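Open day at the Clendau robotics club, 28 September 2019

I nearly didn't go, because it was tipping down and the bus takes for ever, but my niece had been on at me for weeks and I'm so glad she won. The club meets above the old library in Clendau, up a staircase that gets narrower as you climb, and by the time we got to the top there were already 30 people squeezed in among the coats and laptops.

Sharada Naidu runs it, and she gave us a quick hello and then let the students loose on us (her words!). First stop was the line followers, little three-wheeled things racing round a track of black tape. One kept shooting off at the same bend and a small boy brought it back every single time like a ball boy at Wimbledon. Lovely stuff.

What I'd really come for was Skedero, the big student project. They're teaching a home-help robot to find its way about and tidy up, and they do nearly all of it in simulation first. Aishwarya Annamalai is in her last year at school and she built the rooms herself, starting in April. She has a kitchen, a hallway, a bathroom and the bedroom, and she said the bedroom gave her the most grief by miles. A robot has to work out where the bed stops and the floor starts, and then it has to plan a way round without clipping the corner.

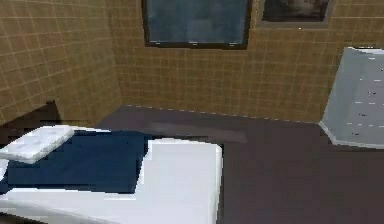 I asked why everything looked so chunky, a bit like the games my brother had when we were kids, and she said simple shapes run faster. The club's computers are all hand-me-downs, so that matters a lot. Each practice run starts the robot off in a different spot, and they leave it going overnight. She'd done 1,000 runs in the bedroom by the day we visited, and 107 of those had ended with the robot stuck, mostly wedged in a corner and turning on the spot. She was quite cross about the 107! I thought it sounded marvellous.

They let visitors have a go at driving with the arrow keys. I was hopeless. My niece got from the door to the far wall first time and was unbearable about it all the way home.

After that there was tea, and a talk from the team going to the Helik Cup, which lasted almost 20 minutes and went over my head once they got on to wheel slip. The flapjacks were excellent though, and if you go next time, take change for the tin and wear a jumper, as the heating up there is hit and miss.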